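4.2 The bed as a sorting surface

Tidying manuals treat the bed as the last thing to be dealt with, once the wardrobe and the floor have behaved themselves. Our households had other ideas. In the diaries kept for the Fluvholm study, the bed was where clothes waited, sometimes for a night, sometimes (one diarist is quite proud of this) since July. Arumugam calls such places "holding areas", a kinder term than any our diarists used.
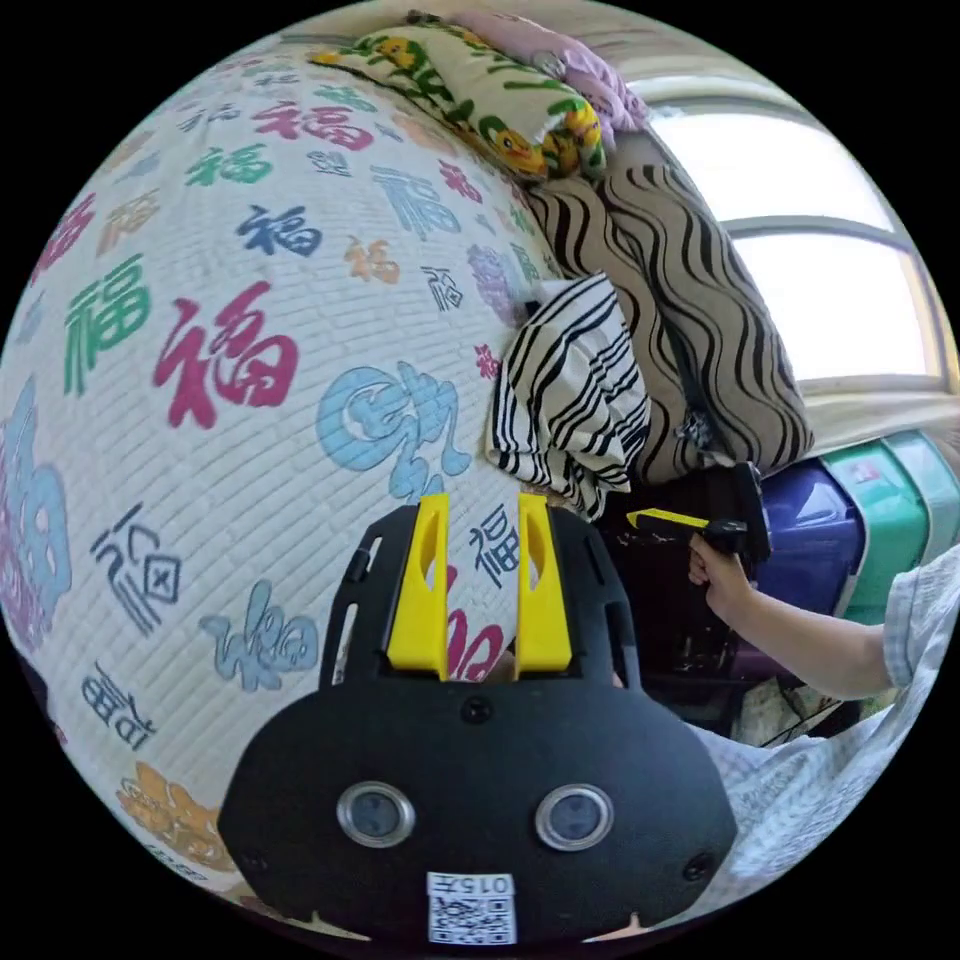

Folding on a bed has its own difficulties. The surface gives, so a crease pressed at one end tends to wander off at the other. It is also rarely clear of bedding, and most diarists pushed pillows towards the head and began on whatever space remained. Only 2 moved the pillows to a chair, and both later complained about the chair.

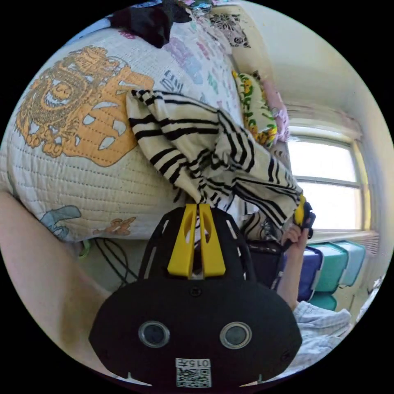 Hetitz proposed that people fold in a fixed order, sleeves before body, body before hem. We found little sign of it. What people said they did at interview was orderly enough; what they wrote down the same evening was closer to a negotiation. Quezada's term "provisional fold", meaning one that its maker fully expects to redo, covers most of the entries we had first coded as finished. 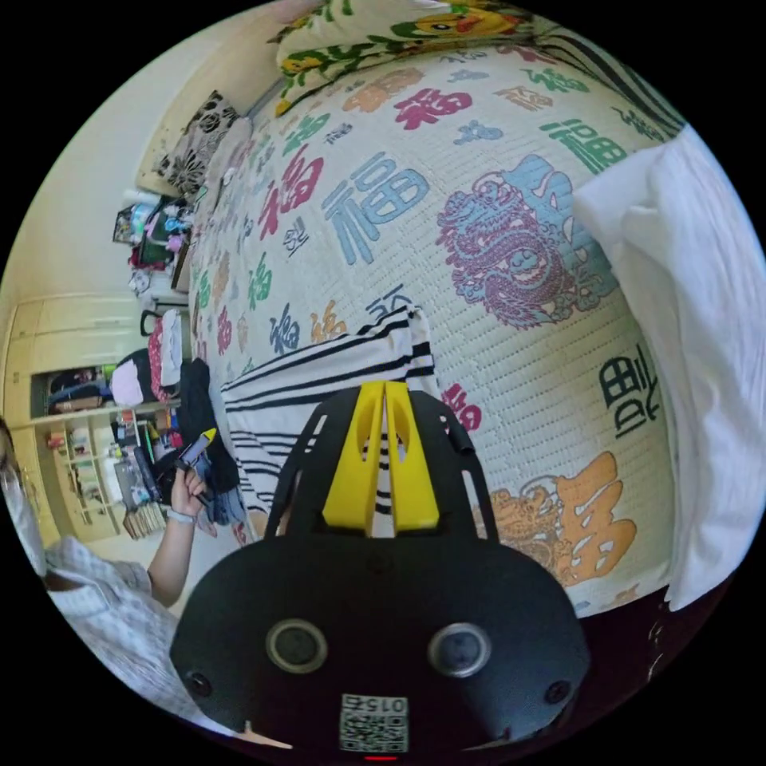

Pattern deserves more attention than it has had. A plain garment hides a poor fold, and diarists with plain wardrobes rated their own skill generously. Stripes are less forgiving. The black-and-white cloth in Figure 4 lies on a cover busy with coloured characters and a lion-or-dragon motif, and it is still the cloth's stripes that say which way the fold runs. Several diarists reported using stripes as a guide, and a smaller group reported giving up on them and using a hanger.

Figure 4. Striped cloth on a printed bed cover.

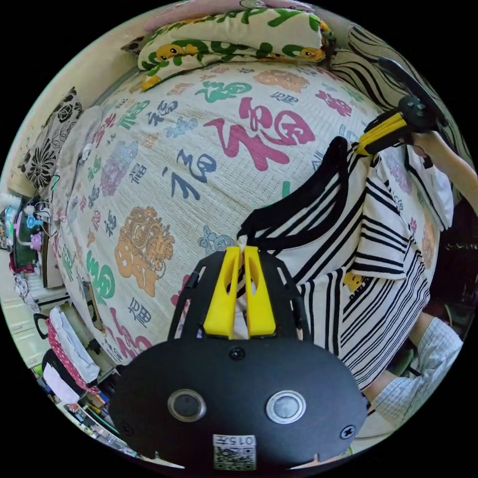 We return to hangers in Section 5. They were mentioned in 397 diary entries, seldom warmly, and the coding scheme had to be revised to make room for the remarks about wire ones.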